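Robot Arm Builders Board > Faults and Safety > Arm kept squeezing after the stop

ewan_kerslake
Joined: January
Posted 2023-08-31

OK, this one had me buzzing all evening! Toy kitchen routine at Pranstead, the pick-and-place one with the oven. I hit the soft stop partway through a grasp, the arm froze like it should, and the gripper kept right on closing. Motor current sat at 80 percent until I pulled the plug. Fingers fine (mine, I mean). Anyone seen this?
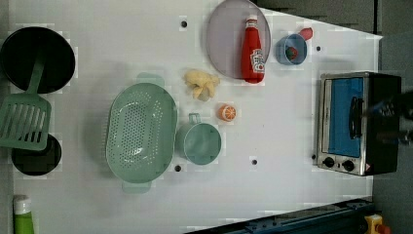
Page 2 of 6

bronwyn_n
Oh, I love a good gripper mystery! Is the gripper on its own controller? Ours at Codumby was, and the soft stop only talked to the arm. Took us 8 tries to catch it in the log.

ewan_kerslake
Yes, own controller, with the Dastar driver. Only shows up when the arm is moving fast between items, as far as I can tell.
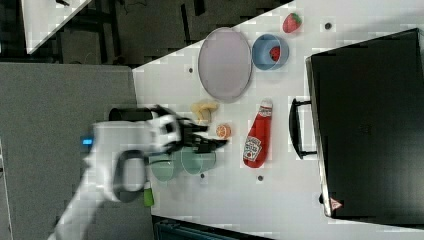 Arm on the move over the fruit and bowls.

bevan_h
I don't buy the speed idea. A grip command already in the queue will run whatever the arm is doing. Slow it way down and I bet you still get it.

bronwyn_n
Have to disagree, Bevan - we cut the speed in half and ours went away. Maybe the queue just never filled up, but still!

ewan_kerslake
Tried it both ways over lunch. Bevan wins, it happens slow too. Soft items are the worst, the fingers have lots of room to keep closing.

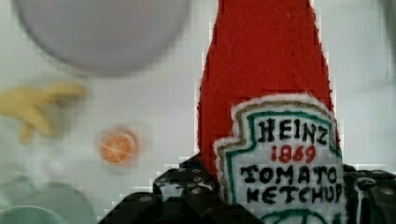
Ketchup bottle between the fingers.

noeline_mcp
Great thread, but please wire a real hardware stop that cuts gripper power before you run it again. Soft stop is not a safety stop.

bevan_h
Careful, cutting power can drop whatever it's holding.

noeline_mcp
It's toy food. Let it drop!

ewan_kerslake
Ha, fair. Relay is ordered. I'll flush the queue on stop too and post the log once it's in.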